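Sibiya Street Neighbours' Association
Minutes of the general meeting held on 24 April 2024 in the upstairs room of the Busport building

Present: Narendra Nigam (chair), Kipchumba Okoth, Sandro Villa, Anju Kandpal, Umesh Kandpal (minutes), and other residents as per the attendance sheet.

The meeting was opened by the chair at ten past seven.

1. Minutes of the previous meeting
The minutes were read and accepted with one correction. In item 4 the word "fence" should be "hedge". Moved by Sandro, seconded by Anju. Carried.

2. Matters arising
The letter to the council regarding the broken kerb at the corner of Mokeo Lane was sent. A reply was received, in which the council informs us that the kerb has been put on the works program. No date for the repair was given. Kipchumba will write again and ask for the date.

The key for the lower gate is still missing. Sandro will have a new one cut and bring the receipt.

3. Street library
Anju reported that the door of the street library does not close properly after rain and some books at the bottom have become mouldy. She has removed these. It was discussed whether to repair the present cupboard or to buy a new one. Sandro is of the opinion that the hinges only need to be moved a little higher. Kipchumba did not agree and said the timber at the base is soft already. It was decided that both of them will look at it together and report at the next meeting.

There was also a request for more children's books in languages other than English. Residents who have such books at home are kindly asked to leave them with Anju and not in the cupboard until it is repaired.

4. Shade trees on the west side
Narendra presented the quote from Rulero Nursery. The price is $700 for the trees, with delivery but without planting. A member asked if the species drops much fruit on the footpath. Narendra answered that it does not fruit, only flowers, but he will confirm this in writing with the nursery.

Umesh raised the question of watering during the first summer. A roster was proposed, to begin in December. Several residents of the west side have put their names down. It was moved that the quote be accepted, on condition that the answer about the fruit is satisfactory. Carried, with 2 against.

5. Parking at the school end
A long discussion took place. Cars are being left across the driveways in the afternoon, and the residents of number 24 could not get out on several occasions. Different opinions were expressed about painted lines. No motion was put. The chair will invite somebody from the school to the next meeting, so that they can give their view too.

6. Annual fee
It was proposed to keep the fee for the coming year at $50 per household. Carried without discussion.

7. Other business
Anju asked that the chairs be stacked after each meeting, as the yoga group uses the room early in the morning.

The meeting was closed at five to nine. Corrections to these minutes can be given to Umesh Kandpal before the next meeting.
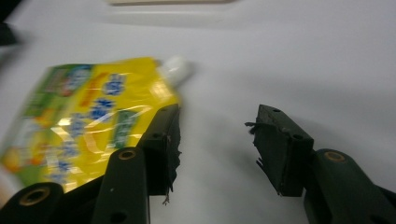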